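# Garment episodes: common questions

Questions that come up from new operators on the Adero laundry set. Setup and calibration are covered in the Nirus station guide.

## How many episodes do we need?

The target for T-shirts is 153 accepted episodes per station. Station 2 has 73 so far. Towels are counted separately.

## What counts as one episode?

One garment, from the first movement of the arm until both grippers are open and clear of the cloth. If you stop to answer a question, discard it and start again.

## Should I smooth the shirt out before recording?

No. Lay it down and leave the creases as they fall. The model trained on the first batch only coped with pressed shirts, and we want more variety this time.

## Does lint matter?

No. Don't brush the clothes between episodes.

## Can I retry a missed grasp?

Yes, up to four times in the same episode. Keep the retries in and tag the episode "recovery". After the fourth miss, mark it as failed and upload it anyway.

## Can other clothes be on the table?

Yes, as long as they don't touch the garment being folded. Put the colour of the target garment in the label, for example "dark teal T-shirt".

## Where should the gripper be before the first grasp on a hem?

Fingers apart, tips just short of the hem, with the edge of the cloth in view between them in the wrist camera. Glare on the bare wood is acceptable if you can still make out the hem.
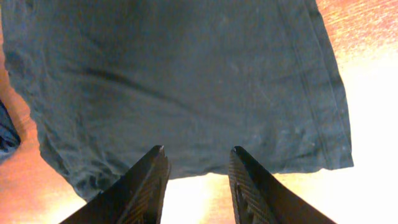

## Who checks the uploads?

The Jayasinghe review queue opens in the afternoon. Rejected episodes come back with a short note, and they don't count towards the target.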